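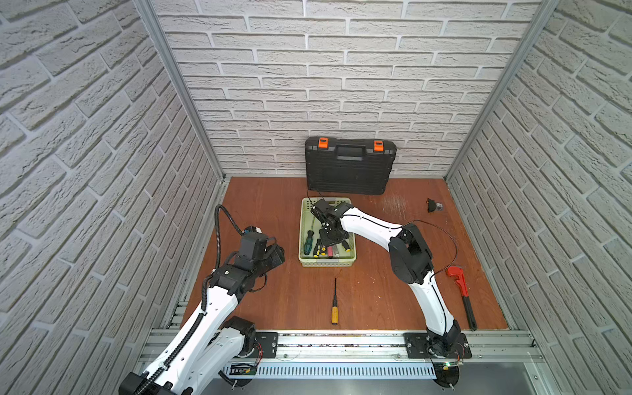

Brick-look wall panels behind a workbench: worth it or a waste?

Posted by Setareh Daneshvar, 19/10/2022

I'm setting up a small bench in the corner of the garage and want something on the walls around it, because at the moment it's bare studs and one bit of old chipboard. My brother-in-law swears by the pale brick-pattern panels, the ones with the grey mortar lines pressed in. He has them on the back and both sides of his bench and I'll admit it looks tidy. I'm not convinced it's anything more than tidy.

What bothers me:

They have a slightly rough face. Doesn't that just collect sawdust and grease in every groove? I can't see myself going along the mortar lines with a toothbrush.

You can't hang anything on them, as far as I can tell. The bloke at Windlow said "use adhesive hooks", which I have never known to hold a hammer for longer than a week, and certainly not on a textured surface.

The price. I was quoted $70 a panel for the Cakance ones and I need 5. For that money I could put up ply and paint it.

Second thing, if anyone has views. If I can't use the walls, where do the hand tools go? I'd rather not have a toolbox I have to open forty times a day, but the open baskets people use for screwdrivers seem like a recipe for rummaging. Colour of the handles is supposed to help. Does it really?

Bench top is timber with a reddish-brown stain, already built, so please don't tell me to start again.

Kubiak

Had them for three years. They're fine. Wipe them down with a damp cloth and forget about it. I think people overthink garages.

Adhesive hooks do fall off though, you're right about that.

Eller

I'd want to know what your brother-in-law does at his bench before taking his word on it. If it's fly tying or fixing watches then of course the walls are clean. I put the same style of panel behind a bench where I sharpen mower blades and by January the bottom two rows of "bricks" were a different colour from the rest. Some of it came off with sugar soap. The mortar lines didn't. The salesman had called them washable, and I suppose they are, in the sense that you can wash them.

If you do go ahead, a few points.

Don't trust the corners to look after themselves. Three walls means two inside corners, and if your side walls splay out at all, the brick pattern won't meet neatly no matter how carefully you cut. Aluminium posts or angle in the corners will cover the join. The plastic trim sold with the panels yellowed on me.

Check the studs first. My garage is out by a good 15 mm over the height of the wall and a regular pattern shows up every bit of it. Plain ply would have hidden the lot.

Weigh it up against paint again. More than 100 dollars of my total went on adhesive and trim, and that wasn't in the quote either. Ask Windlow for the full figure before you agree to anything.

On the tools, I'm less of a sceptic. A plastic basket with holes in the sides works well enough because the dust drops through and you can rinse it under the garden tap. Keep it for screwdrivers only. The minute pliers go in, you're rummaging. Handle colour helps if they're properly different, say a yellow and black one next to a dark green one, and it doesn't help at all if you bought a matching set and every handle is the same red. Clear handles with a coloured tip I find hard to spot. Long shafts will stick up out of a small basket whatever you do, so measure your longest driver and buy to suit.

The toolbox can go hard up against the back wall, stood on its long edge with the handle on top. It takes up less bench that way. Do the latches up before you lift it. I speak from experience.

Setareh Daneshvar

Thanks both. He does model trains, so that answers that. Leaning towards ply, but I'll get the full price and see. The basket I might try, it's only a few dollars if it's useless.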